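**Hanging zone signs in a room with a black ceiling and small spotlights**

Posted by Slamet Pangaribuan, April 28, 2018

I'm setting up a one-day hobby fair in a rented hall and need overhead signs for the different areas. The hall is called the Hestik Room. It's a little more than 3,000 square feet, with white walls and a band of ceiling painted black with small bright spotlights set into it. Outside that band it's ordinary ceiling tile on a metal grid.

I want seven signs, one for each area (craft zone, games zone, food and so on). I've been given a stack of foam board from Skastau, two feet by three feet, and I have vinyl letters left from last year.

What I can't decide:

- What color to make them. My first test was black letters on pale yellow and it looked washed out when I held it up near the lights.
- How high to hang them. The lowest part of the ceiling is 11 feet.
- How to stop them turning. Last December we hung ours from a single string each and they spun every time the door opened.

The hall says no screws, no tape on the painted part, and everything down by 9 p.m. I can borrow a stepladder. Budget is small but I can buy clips and fishing line.

---

**Carla Nassar**

Start with the turning. One string will always spin. Use two lines per sign, as far apart as you can get them, and run them straight up to two separate points on the ceiling grid. If you bring both lines up to the same clip you're back to one string.

Punch the holes an inch and a half in from the top corners and put a piece of clear packing tape over each spot before you punch. Foam board tears easily if you go straight through it. Fishing line is fine. Double the knot and leave a long tail until you have checked the level, then trim.

For the ceiling, get the kind of clip that grips the T-bar of the grid. I use Jornis ones with a small hook. They come off by hand, so there's nothing for the hall to complain about. You won't be able to use them on the black part, so hang the signs from the tile grid as close to the edge of it as you can.

Height: I put the bottom edge of a sign at 90 inches in most rooms. Tall people can walk under it and you can still read it over a crowd. If anyone is bringing a tall display, go higher over that spot – measure it first, or you'll be moving the sign while people are setting up.

---

**Malachy Ó Conaill**

just use stands, way easier than hanging

---

**Nabila Entili**

Stands are fine for the entrance, but people stand in front of them, so I'd still hang the zone signs.

On color: pale boards have a problem under small spots. The board gets most of the light and the letters look thin. I would go the other way, a medium or dark green with white capitals. The white stays readable and the green doesn't glare the way yellow does. It also shows up against both a black ceiling and a white wall, and you have both. Dark blue does the same job. I would skip black because it will get lost in front of that ceiling band.

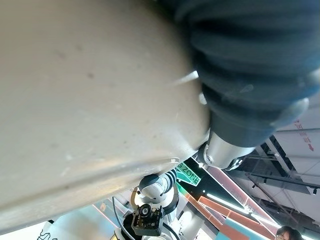 *White capitals on a green sign, with small spotlights in the dark ceiling band around it.*

Keep the wording short. One word plus ZONE is enough, all caps, letters at least five inches high. Think about where people will come in from, too. Large things at head height and above will cover the first few letters from some directions, and if the last word is the same on every sign, the first word is the part they need. In a square room you could make each sign two-sided and turn it a little toward the door.

If you want a small shape or icon, put it under the words in a darker shade of the same green. It fills the empty space and doesn't compete with the text.

Use matte vinyl or matte paint. Glossy board picks up every one of those spots. If your Skastau board has a shiny side, put your green paper over it with spray glue and let it dry overnight under some books.

---

**Slamet Pangaribuan**

Thanks. Going with green and white, two lines each and the grid clips. I checked and the foam board is shiny on both sides, so I'll cover it. Carla, do the clips hold on the narrow grid bars or only the wide ones?

---

**Carla Nassar**

Mine hold on the standard wide bars. I haven't tried them on narrow ones, so take one clip to the hall and test it before you buy the rest.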